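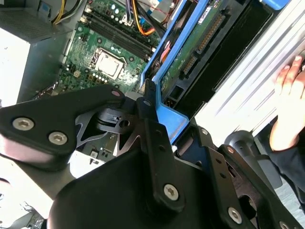
A comment under the last entry says the mismatches are a line-ending problem and the archive itself is fine, and asks why we didn't check the manifest in a hex viewer before blaming the disks.

2025-11-25
Wamden drawing archive, checksum pass, second run.

Fair comment, partly right. Opened the manifest in a hex viewer first thing. It was written on two different systems and the line endings change partway down. The checking script strips one kind and leaves the other, so every file name after the change carries an invisible trailing character and is reported as missing. That covers the "missing" list. It does not cover the "mismatch" list, where the file is found and the sum is wrong.

Fixed the script to strip both kinds. Kept the old version next to it with the suffix _old. Reran on the full set.

Folders in manifest: 908
Folders with at least one mismatch: 51
Missing: none

Before the fix the missing list was too long to be useful, so I'm not keeping it.

Went through the 51 by hand. In 18 of them the mismatched file is a thumbnail cache or a desktop settings file that the operating system rewrites when somebody opens the folder. These should never have been in the manifest. Added them to the exclude list by name pattern. Did not delete any.

The rest are real TIFF scans. All come from the Tivari batch, none from Brunner. The sizes match to the byte, so truncation is out. Compared three of them against the tape copy. The pixel data is identical and the difference sits in the header, in the software tag and the modified date. Something opened these files and wrote the tags back without touching the image. The modified dates all fall in January, on the same afternoon, which points to a batch job. The likely one is the catalog import, which has an option to write keywords into the file. The import log for that month has been rotated out, so I can't confirm it.
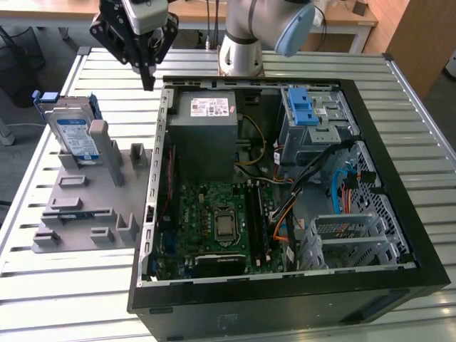
Does a changed header mean the scan has to be replaced from tape? It depends on what the manifest is meant to protect. For the drawings we care about the image, and the image is unchanged, so a replacement gains us a matching sum and nothing more. For the Fillach deposit the agreement says bit-identical, and there the tape copy goes back.

To stop the same thing coming up again, I want a second sum that covers the pixel data only, stored beside the file sum. Tried it on the Brunner folders. It works on uncompressed scans. On compressed ones the image has to be decoded first, and the decoder has to be the same version every time or at least give the same output. Two versions tested so far, same result on all files. One version is older than I'd like to rely on.

Speed: the file sum is limited by the disk and the pixel sum by the decoder. Large sheets are slow. Anything over 700 MB makes the script swap, so those go through in strips now. Strip height is set in the config and has to divide the sheet height, otherwise the last strip gets padded and the sum is wrong. Lost most of the morning to that. The script now stops with an error when it doesn't divide.

Also noted: the manifest itself has no checksum. Added one, in a separate file, stored with the tape index - not in the same folder as the manifest.
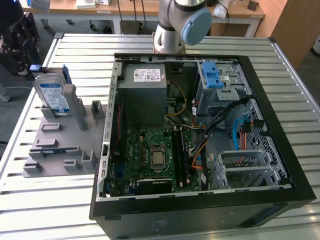 Desktop tower on its side, side panel off.

Open:
- pixel sums for Tivari, overnight
- restore the Fillach files from tape, then rerun both sums
- turn off "write keywords to file" in the catalog import, check that it stays off after an update
- third decoder version
- exclude list needs a comment line for each pattern, the current one is unreadable
- tape index still gives the old path for two of the Brunner folders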